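Visit report: Lutard workroom, folding and storage trial

We arrived on Monday at 10 and were received by Samira Masri, who runs the textile side for Zerkano. The visit covered the folding tables and the storage baskets. The dye store was closed.

Tables first. The tops are pale, with a fine grain and a matte finish. Masri prefers a light surface for dark garments.
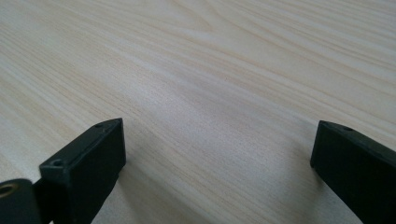 How often are the tops wiped down?
Twice per shift, with a damp cloth and no detergent. Detergent residue marks navy and black cotton.

Fares Akl then went through the folding standard, revision 11. Sleeves go in first, then the hem comes up to the collar. A bundle is accepted if it holds its shape when lifted from one side.

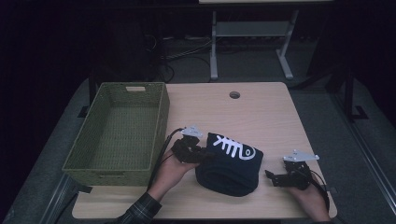 Storage follows a one-basket, one-order rule. Bakutix supplied the earlier bins, which had solid walls and were hard to clean. Open baskets are now standard, and the green one with the wicker texture and the grid-patterned bottom is typical. Printed items are placed with the graphic up, as with the white fish skeleton on the navy cloth, so that the packer can check it against the order slip. The current slip has 63 print codes. Akl wants fewer.

We left at 11:10. Uçar is next.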